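FOR IMMEDIATE RELEASE

5 January 2020

Graswood adds the Wemby worktable to its home workshop line

Drolgate. Graswood will start selling the Wemby, a solid wood worktable for craft rooms, kitchens and small workshops, in February. The table has a pale top built from long, narrow strips, and it is the first Graswood table sold with a top that the owner can take off and replace.

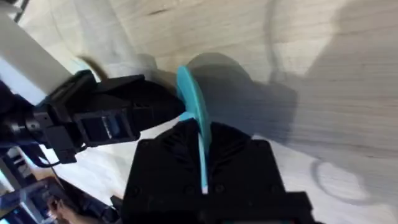
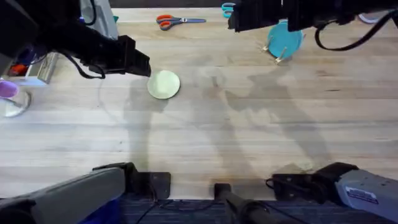

Scissors and a flat round disc on the Wemby top. 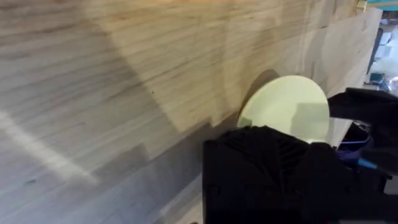 A top meant to be worked on

The Wemby was drawn up for people who cut, glue, sort and mend at the same table day after day. The strips run the full length of the top. Their color goes from cream to soft tan, with darker streaks and small knots left in. Graswood does not stain the wood to even out the color, so every table will look a little different from the one in the showroom.

"Customers kept telling us they were putting a plastic sheet over their good table before they got the scissors out," said Idris Mostyn, who runs the table shop at Graswood. "We wanted to make one they would leave uncovered. It will get marks on it. You can sand them out on a Saturday and have it back in use for dinner."

The finish is a clear oil with a low sheen. It shows the grain and is easy to touch up in one spot without doing the whole surface again. Dried glue can be lifted with a plastic scraper. Water should be wiped up the same day, and hot pans need a trivet, as on any oiled wood.

The front edge is square and has no lip or molding underneath, which leaves room for clamps, a vise or a clip-on lamp. Pads should be used under metal clamps. The back edge is square too, so the table can stand flat against a wall or back to back with a second one.

Sizes and prices

The Wemby comes in 3 lengths: short, standard and long. All of them are 90 centimeters deep. The short table costs $694 and the long one costs $1,084. The price of the standard length will be given when orders open.

Each table ships flat with the top in one piece and the legs in a separate carton. The long table should be put together by two people. The hardware and a hex key are in the leg carton, along with a small can of the same oil used in the shop. Leveling feet are fitted to all four legs before the table leaves Drolgate.

Replacement tops will be sold separately in every length. A top is held on by bolts from below, and the holes are cut in the same places on every table of the same length. A worn top can also be turned over, as both faces are sanded and oiled.

Storage add-ons

Two add-ons will be ready at the same time as the table. The first is a shallow drawer that hangs under the top at either end and takes scissors, pencils, rulers and other flat tools. The second is a lower shelf for bins and cartons. Neither one calls for new holes in the table, and both can be added later.

A taller set of legs for people who work standing up is being tested now. Graswood has not set a date or a price for it.

Where to see it

The Wemby will be on the floor at the Graswood showroom in Drolgate and at the Górecki furniture store, which has carried Graswood benches and stools for several years. Both will have the short and long tables set up with tools and materials out. Visitors are welcome to bring a project with them and try the height.

Wood samples can be picked up at either place or sent by mail. The samples are cut from the ends of finished tops and have the same oil on them. Since the color changes from strip to strip, Graswood suggests asking for more than one before choosing a table to match a floor or cabinets.

Orders and delivery

Orders open in February through the showroom and through Górecki. Tables are made after the order comes in. The buyer gets a note when the top has been glued up and another when the cartons are ready to ship. Pickup from Drolgate is free. Delivery is charged by distance, and carrying the table upstairs can be added at the time of the order.

About Graswood

Graswood makes tables, benches and stools for homes and small workshops. Its shop and showroom are in Drolgate.

Press contact

Idris Mostyn
Graswood table shop, Drolgate
Sample tops and product sheets are available on request.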